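Riltton Two-Arm Bench Cell
Item 1387 – demo notes from the open day

I'd been meaning to see the Riltton pair for ages, so when Zinisano opened their workshop for the afternoon I went along and planted myself at the bench (I think I stayed through two coffee rounds!). Atif Sial was running the demo and he let people pick the job. Somebody asked for earbuds, which made me very happy, as that's the one I get the most emails about.
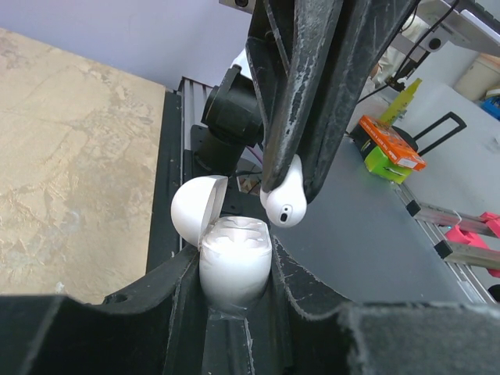 What I like about this cell is that both arms share the work. One set of fingers holds the case upright and the other brings the earbud in from over the top, so you don't need a fixture for every little shape that comes along. If you already own the single-arm Utix kit, the mounting rails are the same and you can add the second arm later – Atif did exactly that back in June.

Small parts on a rough surface

Earbuds are mean little things to pick up. They're rounded, they lie whichever way they like, and there isn't much room between the fingertips once they're lined up. I asked Atif how he sets the opening and he said he leaves it only a bit wider than the part and lets the wrist camera do the rest.
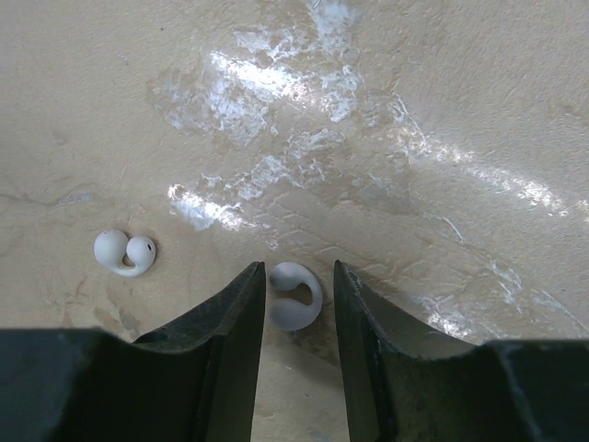 What you get

Two arms, two grippers, wrist cameras and the Herrero cable set. Spare finger pads are item 1103, and I'd order a set straight away because these do wear. The whole thing ships at some 1220 dollars over the single-arm price, bench not included.

I'd want a longer cable on the second arm, and I told them so. Otherwise I could have stayed all evening.

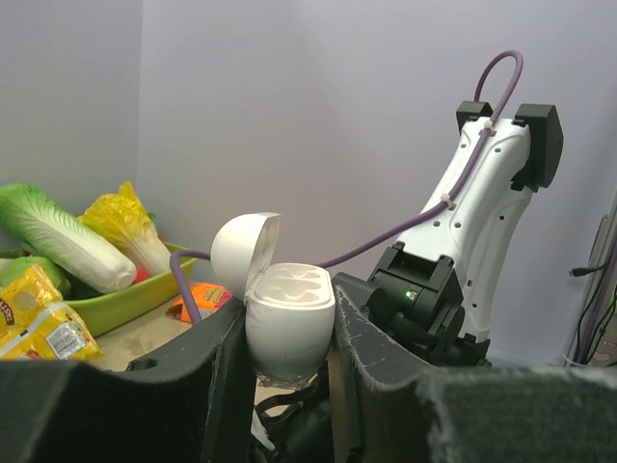
Open case held between the fingers, second arm behind.

Page updated October 30, 2022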